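3.2 Materials and sorting sessions

What excited us most in the Gindberg sessions was how early children begin to talk about shape. We recorded 198 of them at home, playing with whatever sorting toys the family owned, and transcribed around 4000 utterances. Words for corners and edges came up far more often than the Trusano checklist would lead us to expect.

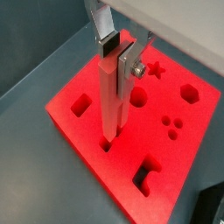
Figure 2. Shape-sorting block in red foam.

Parents' speech was just as rich. Many named the shape first and the action second ("the star goes in"), and their children picked up the same order – a lovely result, and one we return to in Section 5. Toy design may matter here too. When the openings differ in outline and all sit in one face, as in the red block of Figure 2, a parent can point from one to the next and compare them aloud. Sorters with a single opening per side gave us shorter exchanges, with more turning and less talk. We coded both kinds using the Pirzada scheme.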